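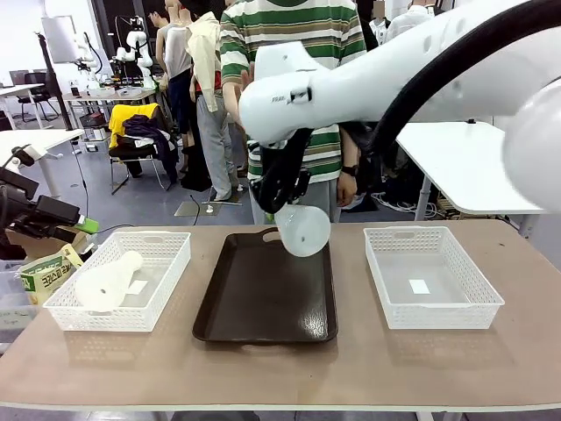 Tristia Transfer Set
Tabletop set for comparing grippers and hands on dual-arm robots
Sold by Duggan. Ships from Clindville.

Overview

The Tristia Transfer Set gives you a fixed layout for trying out one end effector against another. A basket goes on each side of a serving tray, and the robot moves household items from basket to tray or from tray to basket. The layout stays the same when you change the gripper, so results from different setups can be put side by side.

The set was put together by Pin-yu Fung and Catarina Simões for the bench at Toddale and has been on sale since May. It is used there with two-finger grippers and multi-fingered hands, often one on each arm.

What is in the box

2 white plastic baskets with perforated sides and handle cut-outs
1 dark brown serving tray with raised rim
2 white cards for the basket floors
14 household items, including bottles and a trigger spray bottle
Printed score sheets and a setup sheet

The table, arms, grippers and controller are not included.

Setup

Stand the tray in the middle of a long table with the short side facing the operator. Put a basket on either side, within reach of the arm that will use it. Lay one card flat in the bottom of each basket. The cards mark the start position, and the item goes on or beside them as the setup sheet shows.

Allow 26 inches between the tray and the base of each arm. Shorter arms can work closer, but write the distance on the score sheet.

Choosing items

Rounded bottles are the harder items for a two-finger gripper. Start with the bottle lying on its side in the basket and try a grip at the neck before trying the wide end. The body will roll if only one finger touches it.

The spray bottle is meant for hands with several fingers, which can close around the neck under the trigger. A two-finger gripper may also be used, but score it on a separate sheet. At Toddale the left arm carries the hand and lifts the spray bottle upright by the neck over the tray, while the right arm keeps its gripper and stays on its own side of the table.

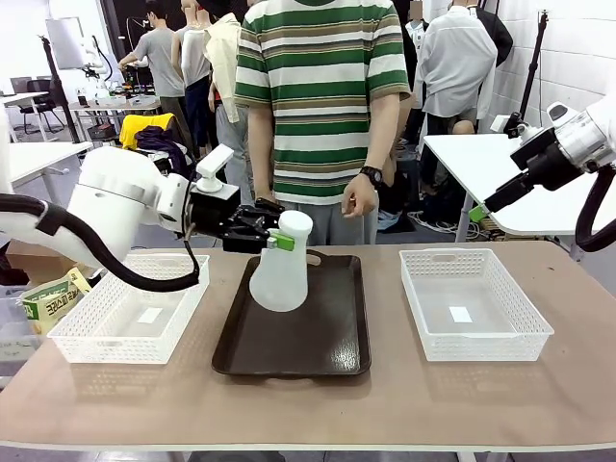 Scoring

Each try gets one of three marks: placed, dropped or not picked up. Siobhán Cronin added a fourth column for items that land in the tray but fall over. You can leave it blank.

A full run of one gripper takes roughly two hours, including the tool change.

Care

Wipe the baskets and tray with a damp cloth. Keep the spray bottle empty during tests. Replacement cards and single items can be ordered from Ailbhe Dolan at the Clindville office - please give the item number from the setup sheet.

Page updated 2023-04-02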